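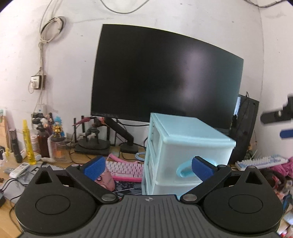 Records Clerk, Part-Time (Desk-Based)

3 min read

Stockdale is hiring one part-time records clerk to work on the Gala archive, a collection of paper service records from the former Flanen water district. The position reports to Graham Rudd, Records Manager. It is a fixed-term post that ends when the archive has been indexed and checked.

Background

The Gala archive holds 2,912 service cards. Each card covers one property connection and lists the date of installation, pipe diameter, pipe material, depth at the curb, and any later repairs. The cards were scanned last year. The scans are legible in most cases, but the handwriting varies and the automatic text capture failed on nearly all of the repair notes. The clerk will read each scan and enter its contents into Ekodus, our records database. Cards that can't be matched to a current address go to a separate list for field review.

Duties

Enter card data into Ekodus according to the entry guide. Abbreviations are expanded only where the guide lists them. Anything else is typed as written and flagged.

Compare each address against the current parcel file and record the parcel number. Street names changed in several parts of Flanen, and a conversion table is provided.

Pull the original card when a scan can't be read. Originals are stored by route number in the file room and must be returned the same day.

Check a batch entered by another clerk once a week. Disagreements are noted in the batch log and settled by the Records Manager.

Answer short written questions from the mapping group. These usually concern pipe material or depth and seldom take more than a few minutes each.

Schedule and workspace

Hours are 6 per day, four days a week, Tuesday through Friday. The start time may be set anywhere between 7:30 and 9:30 a.m. but should stay the same from week to week. The batch review meeting is held on Tuesday at 10 a.m. and attendance is required. It is normally done over a headset call, as the mapping group works from another building. 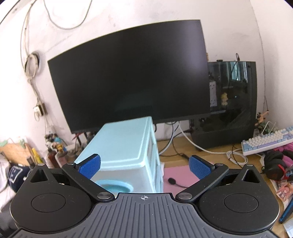
Scanned cards are read side by side with the entry form, and most of the working day is spent switching between the two. Clerks who have done this work before report that eye strain is the main difficulty, and short breaks are built into the schedule. Desks are equipped accordingly: a large curved monitor, a mouse pad, a small headset with a microphone for the review call, and a plastic drawer unit for supplies. Original cards are not to be kept in desk drawers at any time. Keyboards can be swapped on request, and a document stand is available for clerks who prefer to work from a printed copy of the entry guide.

Requirements

High school diploma or equivalent.

Accurate typing at 35 words per minute or better. Accuracy counts for more than speed in this post.

Ability to read cursive handwriting, including faded pencil.

Basic use of spreadsheets - sorting, filtering, and finding duplicates.

Experience with utility records, land records, or library cataloging is useful but not required. Knowledge of Ekodus is not expected. Training takes nine working days and is paid at the full rate.

Search this site Enter keywords Go

How to apply

Send a resume and a cover note of no more than one page to Darren Furnival in the hiring office. The note should state your preferred start time and describe any earlier work with handwritten records. Please do not send reference letters at this stage.

Selected applicants will be asked to complete a short entry test using nine sample cards. The test is done on site, is not timed, and is scored on accuracy and on correct use of flags. Interviews follow for those who pass and last half an hour. Applicants who need the test cards in larger print should say so when they apply - the samples can be prepared in that format on request.

The post begins in August. Applications are read in the order they arrive, and the listing will be taken down once the position is filled.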